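Search tips and articles Go Advanced
Print this page E-mail this to a friend

Kitchen Tips: Cleaning Out the Fridge, and Whether a Robot Will Do It for You

By Parvaneh Rezaei

Every January I get the same letter in different handwriting. The reader has seen a robot on television folding a towel or putting away an apple, and wants to know if it's worth putting off the new dishwasher and saving up. My answer is still no. Buy the dishwasher.

I have nothing against machines. A dishwasher is a robot as far as I'm concerned, and so is the thermostat. They work because the job was changed to suit the machine: you load the plates its way, in its rack, and shut the door. The machines in the videos are supposed to take the kitchen as they find it, and a kitchen as you find it on a weeknight is a hard place even for a person who lives there.

So these are my fridge tips, the same ones I give everybody, with a note after each on how I think a machine would get on with it. You can skip the notes if you only came for the shelves.

START WITH THE DOOR

Clean the door bins first. They hold jars, jars drip, and the drips run down to whatever is below. Lift each bin straight up with both hands. If it sticks, it's sugar or syrup in the track, so lay a hot wet cloth over the joint for a few minutes and try again. Don't yank. I cracked a bin by yanking and the replacement cost more than everything that had been in it.

Machine note: a person feels the bin start to give and eases off. I've read plenty of claims about force sensing and I believe the sensors exist. I'd want to see one on a bin with three-year-old maple syrup under it before I let it near mine.

EMPTY ONE SHELF AT A TIME

People take everything out at once, cover the counter, and then the phone rings. Do a single shelf. Food off, shelf out, wash, dry, shelf back, food back. Then the next one. If you get interrupted you've still got a working fridge.

Glass shelves should come to room temperature before they meet hot water. Leave them on a towel while you wipe the walls. Cold glass in a hot sink can crack, and it won't always do it right then.

Machine note: taking a single light thing off an uncrowded shelf is the part they're best at. I'll give them that. The trouble is that my middle shelf has a pie plate on top of a casserole with foil on it, and behind that is the thing I want.

WHAT TO WASH WITH

Two tablespoons of baking soda in a quart of warm water. It doesn't smell of anything, and that matters because butter and milk pick up smells fast. Dish soap is fine for bins and drawers if you rinse well. No bleach near the gasket, and never put bleach with vinegar or ammonia, in the fridge or anywhere else.

For the gasket (the rubber strip around the door) use an old soft toothbrush and the same soda water, then dry it with a cloth. Pull the folds open with a finger as you go. When it's clean, close a dollar bill in the door and tug. If the bill slides out with no drag, the seal is tired at that spot. Try it in several places.

Machine note: the gasket is my own private test. Soft, folded, out of sight, dirty on the inside of the fold. Show me a gripper that can hold the fold open and scrub in it, and I'll rewrite this page.

SNIFFING AND JUDGING

This is the chore inside the chore. Most of cleaning out a fridge is deciding. Is the rice from Sunday or the Sunday before? Did somebody mean to keep half a lemon? Put a strip of masking tape and a marker on the side of the fridge and date things as they go in. It's the cheapest kitchen gadget there is, and it works with anybody who can hold a pen.

Cooked leftovers get three to four days with me. Past that I throw them out, smell or no smell, because a nose won't catch everything that can make you sick.

Machine note: a camera can read a date off tape if the tape is facing out. It can't know that the container marked "beans" has had soup in it since you ran out of tape. My neighbor Martti Koskela worked in a packing plant for 27 years and has a better opinion of robots than I do, but he makes this point himself. At the plant every carton was the same carton. He said they'd stop the line if two came through stuck together, and that was the robot doing well.

THE DEMO I WENT TO

In fairness I ought to say that I've stood in front of one. Last winter the appliance store in Brarnbridge had a weekend showing of a home helper arm called the Nurnedari. Jintana Yensuk, who teaches the canning class with me, drove us over. There was a model kitchen, very clean, and the arm took a juice carton from the fridge and set it on the counter. People clapped.

I asked the young man if it could put the carton back. It could. I asked if it could put it back with the milk in the way. He said that was on the list for the next version. I asked if it could wipe up a ring of juice. He told me that wiping was a different skill, and offered me a coupon for a water filter.

I'm told the same maker, Dandosance, has improved it since. Could be! But the store has gone back to selling refrigerators, and Jintana noticed before I did that the fridge in the model kitchen had no magnets, no school calendar and no sticky handle.

THINGS TO ASK BEFORE YOU GET EXCITED

If you see a clip of a machine working in a kitchen, these questions will save you some money.

- Is it a real kitchen or one drawn on a computer? Both are fair ways to work, but a drawn shelf is never sticky unless somebody thought to make it so.
- Is the clip speeded up? Look at the clock on the stove if there is one, or at any person walking by.
- Who opened the fridge door?
- How much was on the shelf? Compare with yours.
- Did anything get dropped, and if it did, who picked it up?
- Do they show the same job done again, or just the once?

A reader in Kallio, Wiroj Srisuk, sent me a brochure that said its machine had been tested on 200 household objects. He'd written in the margin, "Was one of them cling wrap?" I've kept that brochure by the phone.

WHERE I'D LET ONE HELP

I'm not a complete crank. If your shoulders are bad or you're in a wheelchair, a machine that could reliably bring you a bowl from the middle shelf would be worth real money, and I hope the people working on it get there. Fetching is a decent first job. Cleaning comes a good deal later, and deciding what to throw out comes last of all, if you ask me.

Until then, you can set up your fridge so that fetching is easy for whoever does it, arm or aunt. Keep the everyday things on the middle shelf near the front. Leave a hand's width between them. Put loose packets in an open bin so they come out together. Don't stack anything round on anything round.
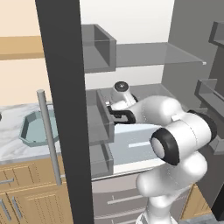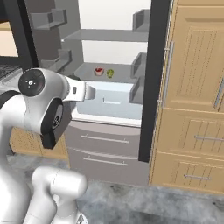 Which brings me to spacing, and that's a tip with or without machinery. Cold air has to move. A fridge packed to the back wall has warm spots, and the food in front of the vent can freeze. Find your vent (upper back wall, on a lot of models) and keep tall things away from it.

Put raw meat on the lowest shelf in a pan with a rim. Greens last longer with a dry paper towel in the bag; change the towel when it's damp. Eggs do better on a shelf in their carton than in the door, where it gets warm every time somebody stands there thinking.

Keep a cheap thermometer in a glass of water on the middle shelf and read it in the morning before anyone has opened the door. You want 40 degrees or a bit under. If it's over, check the gasket with the dollar bill before you call for service. Then vacuum the coils, with the plug pulled. They're either behind the fridge or under it behind the kick plate, and a long thin brush gets what the vacuum misses.

Readers ask how often. I wipe spills when they happen, do one shelf a week on the night before trash pickup, and do the coils twice a year. Kamol Rungrueang wrote in to say he does the whole thing every Saturday in the time it takes the coffee to brew. I'd like to know how big his coffee pot is.

Next month: getting burned sugar off a stove top, and what to do about a disposal that hums. Send your own fridge tips to the usual address, and if you own a machine that can clean a gasket, send me a video, at normal speed please, starting with the door closed.

Print this page E-mail this to a friend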